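The Zimier Everlasting Floor Plant, Large

Home > Indoors > Greenery > Artificial > Floor standing

Product code: ZM-176
Height: 100 cm to the top leaf, once you've persuaded the top leaf to stand up
Spread: 40 cm in the box, considerably more out of it
Pot: black plastic, plain, heavier than it looks
Colour: Green, or Green (Darker)
Availability: in stock, both greens

We sell a good many real plants and we're fond of them. We also take the phone calls in January, when the real plants have spent a month on top of a radiator, and it was after one of those Januaries that Sumathi Lobo, who does our buying, came back from a trade fair with three samples of the Zimier under her arm and a look that discouraged discussion. Two of the samples are still in the office. The third was watered every morning for most of a year by a colleague we won't name, and is also still in the office.

What you get

One plant, in one piece, with layered broad leaves on bendable wired stems. One pot, filled and sealed at the factory, so there's no gravel to end up in the hoover. One leaflet, which has been translated into English by somebody in a hurry and recommends that you "place the plant where it is desired to be a plant". We've tried to follow this.

Moss for the top of the pot is sold separately. Yes, we think that's a bit cheeky as well.

Putting it together

The stem comes folded flat against itself, like a deckchair, and needs to be opened out. Stand the pot on the floor, get down to it, and work from the bottom layer up. Bend each leaf stem away from the middle, then give it a slight droop at the end. Most people stop too early and are left with something that looks startled. Allow 30 minutes, plus tea.

Don't steam the leaves to get the creases out. A hairdryer on its coolest setting will do it. A hairdryer on its hottest setting will also do it, once, and then you'll be ordering another plant.

Which green?

Green is the green of a plant in a dentist's waiting room. Green (Darker) is the green of a plant in a solicitor's. Thirumalai Krishnan in our warehouse can't tell them apart without reading the label, so if you're ordering two and want them to match, please order them together and check before you throw away the boxes.

Where to put it

Corners, landings, the gap beside the bookcase where you once meant to put a lamp. It does well in bathrooms with no window, and under stairs. It isn't suitable outdoors. The leaves will fade in strong sun and end up a sort of hospital blue, and wind will have it over by teatime.

It also isn't suitable for cats, or rather it's extremely suitable for cats and that's the trouble. We can't accept returns of chewed plants.

Looking after it

Dust it. That's the lot, but you do have to do it, and a dusty artificial plant fools no visitor. A damp cloth along each leaf once a month is plenty, or stand the whole thing in the shower on lukewarm and leave it to drip. Don't use leaf shine. It goes sticky, and then it goes grey, and then you're back to the cloth.
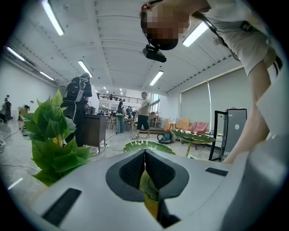
Broad, pointed leaves in several layers. Moss sold separately, as we may have mentioned.

How it compares

The Trastex floor plant is cheaper and arrives with a wicker basket. The leaves are printed on one side only, which is fine if you only have visitors on one side. The Uletti is very handsome and costs more than our first car. We stock both and will happily sell you either, but the Zimier is the one we keep reordering.

Delivery

Sent by Murthy couriers in a tall narrow box marked THIS WAY UP, in the hope that somebody will read it. If yours arrives the other way up, stand it on its pot overnight and most of the leaves will sort themselves out. Anything snapped, send us a photo and we'll replace it. Returns within 30 days, folded back into the box if you can manage it. We never have.

What customers say

"Bought for my mother's hall. She has told the whole street it's real and I have been asked to play along. Lovely thing. Lost a star for the moss." Anitha Nadar

"Taller than I pictured. I did measure, but I measured the wrong corner. It now lives on the landing and frightens me slightly at night." Aravind Rai

"Leaflet is a disgrace. Plant is very good." Idrisa Laizer

Questions we get

Does it smell? A bit, for the first couple of days, of new shower curtain. Open a window.

Can I repot it? You can drop the whole pot inside a bigger, nicer one, and most people do. Please don't try to pull the stem out of the base.

Will it grow? No. We've been asked this more than once.

Page last updated 08/07/2018. Prices include VAT. Moss does not include plant.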